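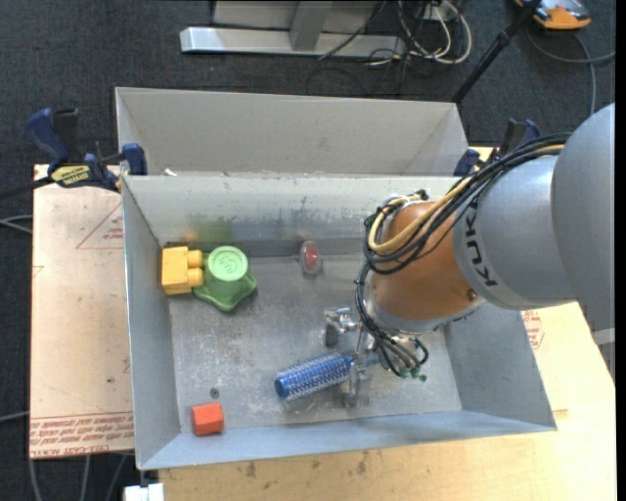 Collecting grasp examples for a bin-picking model, start to finish

Posted Mar 25, 2026 by Roland Inskip

I've had a few messages asking how I gather training examples for the picking side of Histuscombe, so I've finally written it down. It's the way I do it on a KUKA arm with two metal bins butted up against each other. You can do the same with a smaller arm and a couple of baking trays, and I did for a good while!

You don't need to be a whiz at the learning part. Most of this is housekeeping, and the housekeeping is what your model ends up learning from.

What you'll want before you start

An arm with a two-finger gripper, and some way of commanding it from a script.
Two open bins with flat floors.
Bar clamps.
A fixed camera that sees the whole of the bin you're picking from.
A box of odds and ends to pick up.
A disk with more room on it than you think you need.

Step 1: Clamp the bins down

Clamp them to each other and then to the table. I've got blue bar clamps at the join and I check them every morning by giving the bin a good shove. If a bin creeps a few millimetres over the course of a day, every position you logged is off by that much, and you won't spot it in the data until much later. I lost an entire session that way in the Rosales tests and I'm still a bit sore about it.

Scratches and scuffs on the bins are fine, by the way. Mine are a mess. Leave them alone.

Step 2: Choose your objects

Go for variety in shape before you worry about variety in colour. I like to have something long and round in there (a hairbrush is brilliant for this, with a barrel covered in bristles and a smooth end), something chunky with sharp edges like a toy block, something wavy or lobed that gives the fingers no obvious flat side, and something small in clear packaging. Clear packaging is a pain. The camera catches glare off it and depth sensors tend to see straight through, so put some in early or your model will never cope with it.

My full box has 106 objects. I only put a handful in the bin at once. Start sparse, and crowd it later once your success rate stops embarrassing you.

Shiny bin walls will pick up blurry colour from whatever is near them. I leave those reflections in, as the model has to learn that a yellow smear on the wall isn't a thing it can grab.

Step 3: Sort out your cables

Run the arm by hand through the furthest corners of the bin and watch the cable bundle the whole way. You want enough slack in the loop at the wrist that it can turn fully, but not so much that it droops into the fingers. Do it slowly. Then do it again with the wrist turned 90 degrees, as that's where mine used to snag.

Step 4: Write the attempt loop

Each attempt goes like this:

Take a picture with the arm out of the way.
Pick a spot and a wrist angle.
Move above it, then lower until you reach the set height or feel contact.
Take a second picture with the fingers in place.
Close, lift and check the gripper width.
Save everything with a success or fail mark.
Drop the object in the other bin, or back in the same one from a bit of height so it lands differently.

For the first 500 attempts I choose spots at random within the bin, with a small nudge towards anything that sticks up above the floor. Most of them will miss. Keep them! A model that has only seen good grasps has no idea what a bad one looks like, and mine would cheerfully close on thin air.

Step 5: Label the tricky ones by hand

Gripper width gets you most of the way. If the fingers close completely, you missed. The trouble comes with thin things, and with objects that get pinched by an edge and slide out on the way up. I use Desska for going through these, as I can flick between the before and after pictures with the arrow keys, but any image viewer and a spreadsheet will do the job.

Have a third label for "not sure". I train without those and go back to them later.

Step 6: Reset and stir

Objects drift into the corners. After a while you'll have everything jammed along the walls, where the gripper can't get a finger down beside it, and your data goes lopsided. I stop the arm, lock it out, and stir the bin by hand every 2 hours. Swap a few objects while you're there and write down which ones.

Please do lock it out, even if you're only reaching in for a second.

Step 7: Train, then collect again

Once you've got a first model, let it choose most of the spots and leave the rest random. Its mistakes are far more useful than anything you'll get by chance – mine was mad keen on bin corners for a while, and a single extra round of attempts fixed it.

Hold back some objects that never go in the training bin. I keep mine in a separate tub with the lid taped shut so I don't get tempted.

A few settings people ask for

Lowering speed: slow enough that you could comfortably hit the stop button before contact.
Fingertip pads: replace them when they go glossy, and note the date in your log.
File names: attempt number first, then the bin, then the label.

I'm moving the whole setup over to the Altham bench in April and will add the new mounting measurements then. If your gripper reports its width differently from mine, leave a comment with the model and I'll see if I can help with the check in step 4.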